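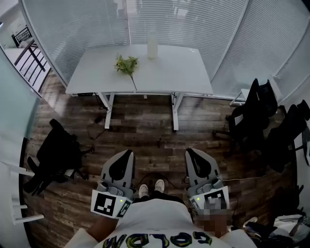 Usha Varghese would start with the cables. They are the first thing she looks for in any office and the last thing most people want to talk about, she says, and she has seen people spend months picking out a desk and five minutes on where the power is going to come from.

Varghese fits out small offices in and near Fernbridge. Most of her jobs are single rooms: a dentist's back office, two accountants sharing a floor, a translation firm that moved out of somebody's garage. She trained as a bookkeeper, took over the furniture orders at her first job when the office manager left, and found she liked that part of the work better. She has run her own business, Hureo, for nine years. We spoke at her workshop on Pleston Road, where half the floor was taken up by flat boxes waiting for a delivery van.

She has firm ideas about plain white desks. They are most of what she sells, and she thinks they get a bad name.

"People say they look like a clinic," she said. "Then they order a dark one and call me in May when the sun gets round and they can see every bit of dust on it. A white top is easy to live with. You wipe it at the end of the day and you're done."

What she cares about more is what holds the top up. She prefers two legs on flat feet with a bar joining them under the top. Four legs, one at each corner, give you four places to hit your knee and make it harder to pull in a second chair. With two, the feet have to sit level, and on an old wood floor they often don't. She carries a bag of felt and rubber pads for that and usually ends up using a couple under one side.

The bar matters for another reason. It gives her something to fix a cable tray to. A desk in the middle of a room has no wall behind it, so there is nothing to hide the wires against, and everything that hangs down can be seen from the door.

"It drops off the back, it lands by one leg, and it stays there," she said. "Somebody adds a charger. Somebody adds an extension cord. After a year you have a nest, and the person cleaning won't touch it, and I don't blame them."

Her method is slow but not complicated. She unplugs everything and lays it out on the floor. Anything that doesn't belong to a device still in use goes in a box with the date on it. At the Uzor building, where she worked on a run of small glass-walled rooms, the box was full before she had finished the second room. What is left gets coiled and tied with cloth strips, which she likes better than plastic ties because people can undo them without scissors. The power strip goes up in the tray. One cable comes down, along the inside of a leg, and is tied in 2 places, high and low.

That leaves the stretch of floor between the desk and the outlet. She would like to see a floor box under every desk that stands away from the wall, but in rented rooms the landlord often won't allow it, and where they will, it can cost more than the desk. The last quote a client showed her was $653 for one box, with the floor made good afterward. Most clients go for a flat rubber cover, which she cuts to length. She won't leave a loose cable across a place where people walk. She tripped on one herself, carrying a monitor, and still has the mark on her shin.

I asked about the Uzor rooms. Curved glass is handsome, she said, and hard to furnish. Nothing goes flat against it. A bookcase leaves a gap behind that fills up with pens. The desk might as well stand out on the floor with some space all the way round it, and then you have to think about what is behind the person sitting there.

There the answer was blinds. She likes horizontal ones on glass walls, in separate panels, because one can be raised while the next stays down.

"If you do one big blind, it's either all or nothing and they fight over it," she said. "With panels the person at the desk can open the one on their good side. Most of them leave them all down for the first few weeks anyway. They feel like fish."

White again, for those. She tried gray in one room and the tenant asked for it to be changed. Cleaning them is a chore she doesn't pretend about. She closes the slats one way, goes over them with a dry cloth, closes them the other way and does it again. For a room with glass on several sides she allows 60 minutes and thinks that is quick.

On what should go on top of the desk, Varghese has less to say than I expected. She leaves it bare when she hands a room over. She used to put out a pen pot and a tray, and found them in the closet when she came back. A bottle of water and something green is enough, in her view. She is easy on plants and thinks a sprig off a bush outside does as much for a room as anything in a pot, and you can throw it out when it droops.

"I had a client with a budget of 300 dollars for plants," she said. "For one room. I told her to buy one, see if she waters it, and put the rest into a chair."

The chair is where she tells people to spend. She asks them to sit in it for a full morning before they decide, and she will take it back if it is wrong. She won't do that with desks, which come back with screw holes in them.

She still visits each room once, some months after the job is done, and doesn't charge for it. She looks under the desk before she says hello. Sometimes the tray is as she left it. More often there is a new cord looped over the bar, going to a fan or a phone. She ties it up and asks whether they need another outlet.

The van came while we were talking, and she went out to count boxes. There were two desks missing from the order, and she was on the phone to the supplier when I left.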